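Plata recogerá frigoríficos viejos a domicilio a partir de marzo

El ayuntamiento de Plata pondrá en marcha en marzo un servicio de recogida de frigoríficos y congeladores usados en el domicilio de los vecinos. El servicio será gratuito para las viviendas particulares y costará 8 euros por aparato a bares, tiendas y oficinas.

Hasta ahora, quien quería deshacerse de una nevera tenía que llevarla por su cuenta al punto limpio de la carretera de Mowat, que cierra a mediodía. Según el consistorio, muchos aparatos acababan junto a los contenedores, sobre todo en los barrios altos, donde las calles son estrechas y aparcar una furgoneta resulta complicado.

La recogida se pedirá por teléfono o en la oficina de atención al ciudadano, con un máximo de dos aparatos por vivienda y año. El plazo previsto es de cuatro días laborables. Los operarios subirán a los pisos siempre que el aparato esté vacío, desenchufado y quepa por la puerta – en los edificios sin ascensor solo se atenderá hasta la segunda planta.

El contrato se ha adjudicado a la empresa Doloton, que ya gestiona los residuos voluminosos en la comarca. Los equipos se llevarán a la planta de Undidberg, donde se extraen los gases refrigerantes y el aceite del compresor antes de separar el metal, el vidrio y el plástico. La planta reservará espacio para 100 aparatos al mes procedentes de Plata.

El ayuntamiento recuerda que las tiendas están obligadas a retirar el frigorífico antiguo cuando entregan uno nuevo, y pide a los compradores que lo soliciten al hacer el pedido.
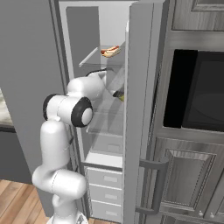

Recreación por ordenador de una cocina con el frigorífico abierto.

La ordenanza prevé además multas para quienes abandonen electrodomésticos en la vía pública. Durante los dos primeros meses solo se enviarán avisos. El punto limpio de la carretera de Mowat mantendrá su horario y seguirá admitiendo neveras, lavadoras y hornos. Las solicitudes podrán presentarse desde finales de febrero, de 9:00 a 14:00.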